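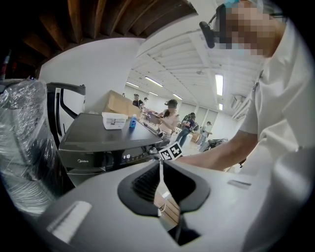 Filed under: Workplace Safety > Small Appliances > Walk-through Checklists

Appliance Corner Inspection - Flellitz Building, Unit 6

Form 3265, November round. Inspected mid-morning, staff present. Each line is marked OK, ACTION or NOT CHECKED. Comments are mandatory for anything other than OK.

1. Appliance identified and matched to register
OK. Dark gray Midea unit, logo legible on the front face. Register entry agrees.

2. Front display legible
OK. Reads 18, white digits. The form has no field for the reading, so it is recorded in this comment.

3. Top surface clear
ACTION. Two items on top: a white rectangular plastic container with a printed label, and a small blue plastic bottle with a white cap. Site rule is nothing on any powered appliance, full or empty. Relocate both to the Bratu shelving.

4. Containers labeled
ACTION. The white container has a label on its side. Contents of the blue bottle to be confirmed by the unit supervisor and entered on the chemical list, or the bottle discarded.

5. Cables off the walking surface
ACTION. Thin white cable near floor level. Trace to its outlet, then clip to the wall or reroute. Do not run it under a mat.

6. Clearance at the sides
ACTION. A large item in clear plastic film is being kept in this area, with a curved black handle frame standing close behind it. Minimum clearance under the Burketance lease is 6 inches on each side of a powered appliance. Measure, record and move stored items as needed.

7. Loose film and packaging
ACTION. Plastic film is to be kept away from vents and heat. Unwrap the item if it is going into service, otherwise send it to the Arkeo storage bay. Film goes in the recycling cage - not the general bin.

8. Plug, cord and outlet
NOT CHECKED. Requires the unit to be pulled forward. Schedule with item 6.

9. Rear vents free of dust
NOT CHECKED. Same reason.

10. Staff clothing and masks
OK. Long-sleeved shirt and mask worn at the appliance. Sleeves must stay clear of the forearm when reaching over equipment.

Comments

Items 3 and 4 can be closed the same day. Items 5 to 7 are housekeeping and have 4 working days. Items 8 and 9 stay open until the unit has been moved, and the form cannot be signed off before then.

The clearance line was left blank on the previous form. A blank is treated as a fail. Enter the measured distance for each side, in inches, even where it is well over the minimum.

Reinspection covers open items only. Attach this sheet to the new one.

Related checklists
Extension Cords and Power Strips
Storage Bay Monthly Check - Arkeo
Shelving Load Labels - Bratu
Labeling Secondary Containers
Floor and Walkway Inspection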